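January, evening, bench log, gripper build

Kerstin, you asked me to write these up properly instead of leaving sticky notes on the vise, so this is me being good. Anitha, skip to the part about the pads if you're short on time, it's the part you'll want to argue with.

I rebuilt the hand-held gripper from the base plate up. The old linkage had developed a lean to one side that I'd been blaming on the trigger cable for weeks, and of course the cable was fine (sorry, cable). One of the pivot holes had worn oval. I drilled new arms on the Kuhlmann press, which is still the nicest machine in the shop if you let it warm up and don't rush it, and kept the triangular cutouts because I like how they look and they take a little weight out of the end where my wrist notices it. The screws went in with a drop of threadlocker each. I had to take one out again right away after putting the washer on the wrong side, so that one has had two drops and will probably outlive me.

The pads are the blue ridged ones, batch 2871 from Skidell. I know we said we'd try the smooth set first. I did try them on the bench against a folded dish towel and they let go of it every time I tilted past level, so I swapped them and moved on. The ridges are as they came. Anitha has her own idea about which way they should run for anything thin and I'd love to see that tried, there's a spare pair in the Narkico drawer with the backing still on.

For a first real go I wanted something less polite than foam blocks, so I filled the plastic tray with odds and ends and set it on the yellow blanket by the window, where the light is good. Knits, a glove, a fuzzy slipper, a flat card, a cord that wanders over everything. I deliberately left things bunched up and on top of each other. Anybody can pick up a cube.

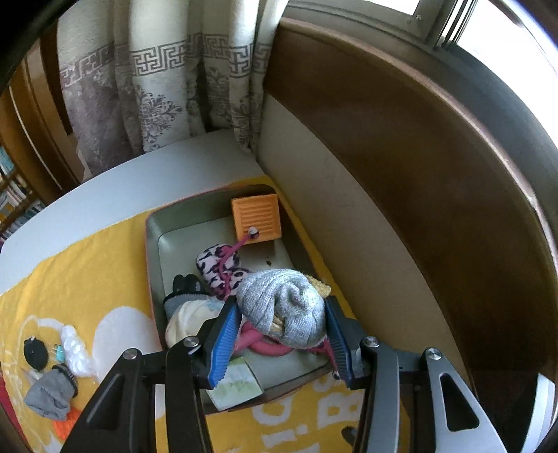

The beanie was what I kept coming back to all afternoon. Rolled up it's a lovely shape for two fingers, fat in the middle and soft enough that you don't have to be exact. I made 15 tries at it, putting it back a bit differently between them, and lost it on 2. Both times I'd closed too high and only had the top fold, so the rest simply unrolled itself back into the tray while I stood there holding a corner like a waiter. Going lower before closing fixed it.

Closing force is the thing I'm least happy with. The return spring I put in is number 44 from the Keser assortment and it's too eager, so by the end of the session my forefinger was sore and I was squeezing everything harder than it needed. The next softer one in the box is shorter, which means shimming it or moving the post. I'd sooner move the post. Kerstin, if you have an opinion please write it here and don't tell me in the hallway, I'll forget.

The card I got nowhere with. The pads just skate along it, and pushing down harder only bends my wrist. I could get under it if I slid it up against the tray wall first, but that took both patience and luck and I wouldn't call it a method. A thin lip on the tip of one pad might do it. I've sketched one on the back page, badly.

The slipper was a pleasant surprise, all that fuzz seems to give the ridges something to bite. It leaves fluff in the grooves though, so brush the pads out afterward. The old toothbrush in the solder tin is fine for that.

Still to do: move the spring post, check the new pivots for slop after a week of use, print the lip, order more of the short screws. I used up the last good ones and what's left in the jar is all slightly too long.

Gripper is on the upper shelf, fingers open. Please store it open, the spring takes a set otherwise.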